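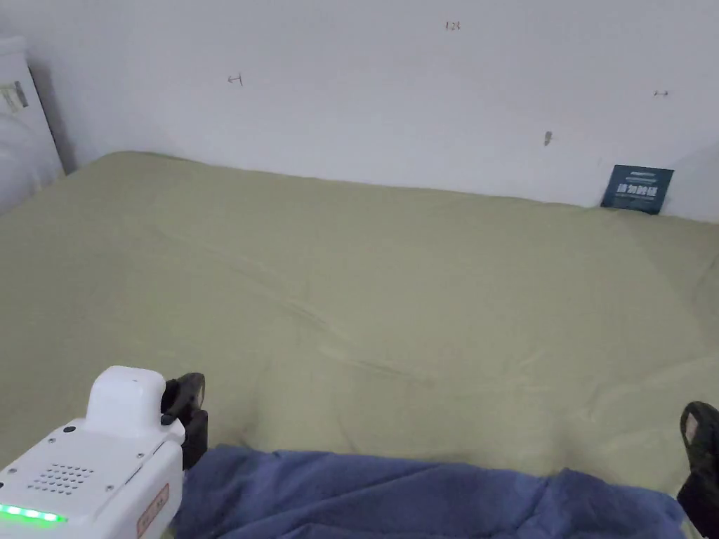 Home > Handheld > Rundine Hand Unit > Soft Goods Kit

Rundine Hand Unit, Soft Goods Kit
Sold by Claltano
Price: $1,435 per kit (one pair, left and right)
Ships in 21 days
Page updated Sep 6, 2022

Two hand-held grippers for recording how a person does a job with cloth. Beds, towels, laundry, blankets, covers. You hold them, you do the work, the recording goes to your robot team. No arm needed to get started, which is the main reason people buy these first and the arm second.

Quick notes first, full list further down. Page is long, sorry, we keep adding to it after phone calls.

What you get
One left hand unit, one right hand unit
Soft fingers, fitted
One spare set of soft fingers
Two wrist straps
Charger and cable for both units
Printed quick card
One seat of Younis Capture, first year

What you don't get
Head camera. Sold separately, or use your own if it's on the list
Storage drive
Computer
Droltex carry case (nice to have, see below)
Any arm, base or mounting plate

Read that second list again before you send the PO. Most of our returns mail is somebody who thought the head camera was in the box.

Why a separate kit for soft goods

Same bodies as the standard kit. Different fingers. The standard ones are stiffer and made for cups, tools, boxes. On a thin sheet they pinch fine but the release is bad, fabric hangs on and you get a little tug at the end of every motion. The soft fingers give more and let go cleaner. They also wear out quicker. Budget for that.

If you do both kinds of work buy the standard kit and add a soft finger set. Cheaper than two kits. We will say the same on the phone.

Planning a bed or bedroom setup

You need less room than you think but more than the bed. Leave walking space down at least one long side. A bed pushed into a corner is OK and it's what a lot of homes look like, but decide up front if you want that in your data, because reaching to the back corner is a different motion and takes longer. We'd get some of both.

Plain bedding first. One color. Then patterns. Teams that start with six different duvet covers spend the first week arguing about duvet covers.

Buy duplicates of whatever you pick. Same sheet, same size, same maker if you can. Sheets get changed out for washing and if the replacement is a different cut you have a new item in the set whether you wanted one or not. Write down what was on the bed for each batch. Boring, do it anyway.

Layered work (sheet, then blanket, then cover) is slower to record than single layer. Price it as a separate job.

Lighting: normal room light is fine. Close the curtains if the sun moves across the bed. No need for photo lamps, save the money.

Budget, the short version

The kit is $1,435. Put $2,000 in the plan for a first station with one operator. That covers the kit, a second finger set, a drive, bedding, and leaves a bit for shipping. It doesn't cover a head camera if you have none, and it doesn't cover wages. Wages will be the biggest line by a long way. We've seen plans where the hardware got three pages and the operator got one row.

A few things that go missing from budgets:

Laundry. If you're recording on real bedding it gets handled all day. Someone washes it. Someone also pays for that.
Reset time. Every recording that ends with a made bed has to start with an unmade one. Pay for both halves or record both halves. Recording the un-making is sometimes useful, ask your model people before you throw it out.
Storage. Video adds up fast. Get a bigger drive then you think.
Review. Somebody has to watch clips and bin the bad ones. Half a day a week at the start, more if the operators are new.
Fingers. See next part.

Finger life and spares

Soft fingers are a wear part. On cotton sheets and towels plan on a change every 300 recordings. Rough stuff like denim or canvas, sooner, check the tips at the end of each shift. Change both fingers on a unit together. Mixing old and new gives you an uneven grip and it shows up in the data as a drift that takes forever to find.

Spares come in sets for both hands. Call for pricing over ten sets. We usually have them on the shelf, they don't follow the 21 day lead time.

Do not clean them with alcohol. Damp cloth, mild soap, dry before use. Alcohol makes the tips slick.

One station or several

One kit per operator. Sharing looks good on paper and then one person is standing around while the other one records. If you can only buy one kit, run it in two shifts with a break in the middle for charging and finger checks.

Going to more than one room? Buy the kits in one order. Units from one order are matched and set up together at our bench before they go out. Add a kit in February to a set bought the summer before and it will work fine, but you'll want to run the alignment on all of them again. Takes an afternoon.

Keep one spare pair once you have four stations running. Under that, our loan units are enough for most people.

Software

Younis Capture runs on a laptop or small desktop. First year is in the kit price, one seat per kit. After that it's a yearly renewal, quoted with your order so finance isn't surprised. Ask for it on the quote. It isn't there by default and we are working on that.

Exports to open formats. Your recordings are yours, and you can still open and export old ones if you let the seat lapse. You can't make new ones.

Seats don't move between kits. You can swap a seat if a unit is replaced under warranty, email us with both serials.

Carry case

The Droltex hard case holds one kit plus two finger sets and a drive. If you're moving between homes or test flats, get it. If the kit lives on a shelf next to one bed, skip it. A lined drawer works.

Doesn't fit the older charger. If you bought a kit before the current one and want the case, tell us and we'll cut the foam diferently. No charge.

Who should wait

If your arm isn't picked yet, that's fine, go ahead. If you don't know what task you want, wait. Pick one. "Household" isn't a task. "Pull the sheet flat on a single bed and fold the blanket at the foot" is. The kit won't help you choose, and the Capture year starts running on delivery.

If you need force readings at the fingertip, this isn't the unit. We don't sell one at the moment. Happy to say who to look for if you write in.

If all your fabric is heavy (mattress protectors, thick rugs) borrow a loan unit for a few days first. Operators get tired hands. Better to find out on a loan.

Site checklist before delivery

Room picked and booked
Bed and bedding in place, duplicates bought
Outlet near the bed for the charger
Laptop with Capture installed and tested
Drive formatted
Operator trained on the quick card, one short session is enough to start
Naming rule for recordings agreed (please)
A shelf or hook for the units between takes, so they don't live on the bed or the floor
Permission in writing if it's somebody's home

Send us that list back filled in and we'll look it over before we ship. Free. Catches something most times.

Ordering

Order on this page by card or send a PO. Quotes good for one month. Education orders, mention it in the notes, there's a discount and we apply it by hand.

Lead time is 21 days from cleared payment or accepted PO. Rush not available on this kit. Please don't plan operator start dates on the ship date, leave a few days for receiving, charging and first alignment.

Large orders ship in two parts if you want to train on the first units while the rest are on the bench. Same price.

Returns and warranty

One year on the bodies. Fingers not covered, straps not covered. Returns inside two weeks if the fingers are unused. Used fingers, we take the bodies back and charge you for the fingers.

Dropped units: send them in even if they seem OK. A knock can shift the alignment and you won't notice until you train on it. Bench check is free the first time.

Questions we get a lot

Can left handed operators use it? Yes. It's a pair, hold both. Capture doesn't care which side leads.

Can I buy one hand? Yes, call. Most cloth work needs two though.

Can it get wet? Damp towels OK on the fingers. Keep the bodies dry.

Can I use gloves? Thin ones. Size up the strap.

Does it work with my arm? The fingers fit the Rundine wrist mount and that goes on most small arms with an adapter. Send the model before you order the mount.

Do you rent? Loan units only, short term, for customers and people with an open quote.

Goes with
Soft finger set, both hands
Standard finger set, both hands
Rundine wrist mount (adapter extra)
Younis Capture, extra seat
Droltex hard case

Add to quote | Print this page | Ask Claltano a question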